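Nillwood Police: results of four-week night roadside check operation

July 27, 2025

Nillwood Police has published the results of a roadside check operation carried out over 4 weeks on the Lamine road and the approaches to Kasier bridge. Officers stopped 2,933 vehicles between 10pm and 4am. Of the drivers stopped, 387 were given fixed penalties, mostly for speeding, worn tyres and lack of valid insurance.

A further 40 drivers gave a breath reading over the legal limit and were arrested. All have been charged and released on bail to appear before the Virág district court in August.

Readings taken at the roadside are treated as a first test only. A second sample is taken at the station on a fixed instrument, and the lower of the two station readings is used in any charge. Stop records are entered on paper at the checkpoint and transferred to the traffic offences register within 24 hours.

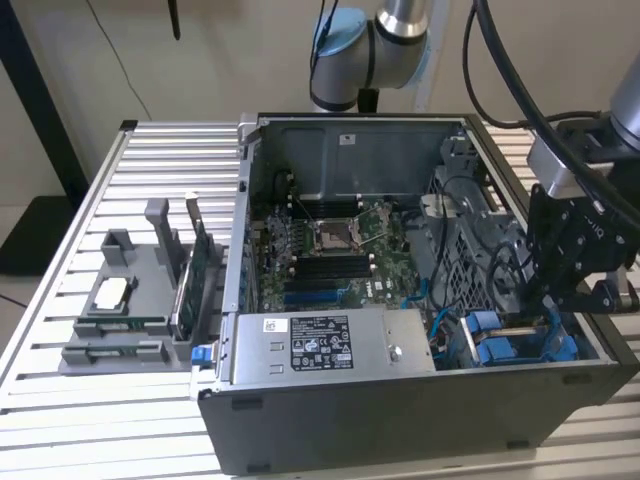
A desktop computer with its side panel removed.

The checkpoint layout was changed for this operation. Cones and warning signs were placed further back from the stopping point, and vehicles were directed into a single lane before reaching officers. No officer or driver was injured during the operation – two vehicles were damaged in a low-speed collision on the Kasier side.

Checks will continue in August at sites that will not be announced in advance. Drivers are asked to carry their licence and insurance papers.

Enquiries: Press Office, Nillwood Police.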